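Can a Robot Tidy Your Toys?
By Kalliopi Galanis

People who sell robots love to promise things. The robot will clean your room! It will put away your toys! I've heard this many times, and my own bedroom floor is still a mess. So when our shared workshop, Kouris, decided to build a toy-tidying robot, I said I'd believe it when I saw it.

The robot is called Prirkel. Before anyone lets Prirkel near real toys, we build a practice room inside a computer. This is called a simulation. It works a bit like a video game, except that the player is a program, and the program isn't very good yet.

Why bother with a pretend room? A pretend arm can smash into a pretend toy and nothing breaks. You press a key and start over. We have started over 3,119 times, and 2,200 of those tries were failures. That isn't a score I would hang on the fridge.

Picking up a toy is easy for you. Your eyes find it, your hand opens, and your fingers can feel if it slips. A robot arm needs numbers for all of that. How high is the toy? Which way is it turned? How hard is too hard? If one number is wrong, the arm may close on air.

A toy tank is a mean test. It has a long, thin barrel sticking out and a round turret on top, so there are plenty of bad places to grab. I chose it for that reason. Some people in the workshop wanted to start with a plain block, and I told them any robot looks clever with a block.

The tank and the arm in our practice room:
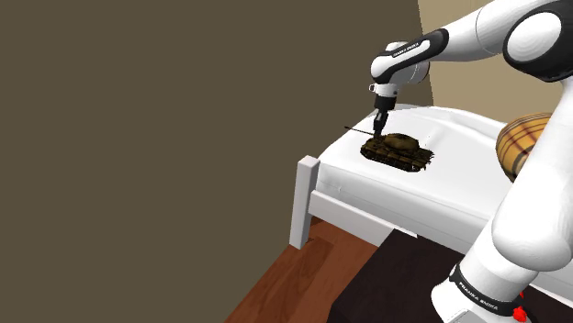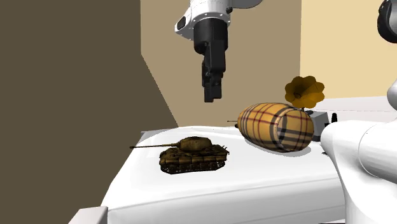 If a robot can do a job in the simulation, will it work in a real bedroom?

Maybe, but you should want proof. Real blankets squash, real toys get sticky, and real floors have socks on them. A simulation leaves a lot of that out. The builders have to try the job again with a real arm and real toys, many times, and tell you how often it failed.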